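Home | Diary | Garden | Archive | Contact

Friday

Up at 5.40 to get the sprinklers on before the sun came over the back fence. We're allowed two mornings a week now and mine are Tuesday and Friday, so I don't like to waste one. The tomatoes along the shed have set fruit. The basil has gone to seed again and I pulled most of it out.

Read the water meter while I was out there, as I've been doing all November. It said 1,773. I wrote it on the shed wall in pencil under the others. The council wants us under 285 litres a day per person and I think I'm close, but I won't know until the bill comes. The dripper line to the lemon tree was leaking at the join, so I cut out the bad bit and put in a new barb. Italo Leone over the road says the whole line should be replaced. He's probably right, but it can wait until after Christmas.

Drove into Plokdale after breakfast. The road is still one lane past the bridge and I sat at the stop-go sign long enough to hear the whole news bulletin. Picked up chook feed, a bag of blood and bone, and a roll of shadecloth for the lettuces. The shadecloth has gone up again. Had a coffee and a vanilla slice at the bakery and read their paper. There was a letter in it about the pool hours, which are being cut on weekdays. I swim on Wednesdays so it affects me. I'll write in myself if I get round to it.

Rang Ilaria Russo from the car about the Luvanau trip. She has booked the cabin for 4 nights in the new year and wants to know who is bringing the esky. I said I would. She also wants to do the Kushwaha walk on the second day. I've done it once and remember a lot of steps and no shade, so I told her we'd need to be off by seven. She said six thirty. We left it there.

It was 36 by lunchtime. Shut the blinds and did the ironing, which was a stupid job to pick. Slept for an hour with the fan on. The chooks were panting under the mulberry so I hosed the dirt down for them with what was left in the bucket. Only two eggs.

Put the shadecloth up after four when the shed threw some shade over the bed. I used the old tomato stakes and cable ties. It sags in the middle, and if the wind gets up tonight I'll be doing it again tomorrow. 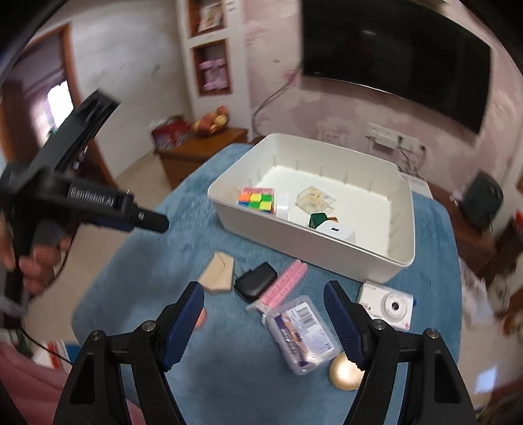 White tub on the blue cloth, Friday.

Tea was cold chicken, potato salad and the first cucumber of the season, which was a bit bitter at the stalk end. Started the second Plilo novel from the library. The first had too many cousins in it and this one has the same cousins. I'll give it fifty pages.

The change came through at ten past eight. It was southerly, with plenty of wind and a few drops on the roof, not enough to put anything in the tank. Opened the house up front and back. The shadecloth was flapping but holding when I went to bed.

To do: ring the dentist, find the esky lid, pay the rego.

Last updated: Friday, 9.15 pm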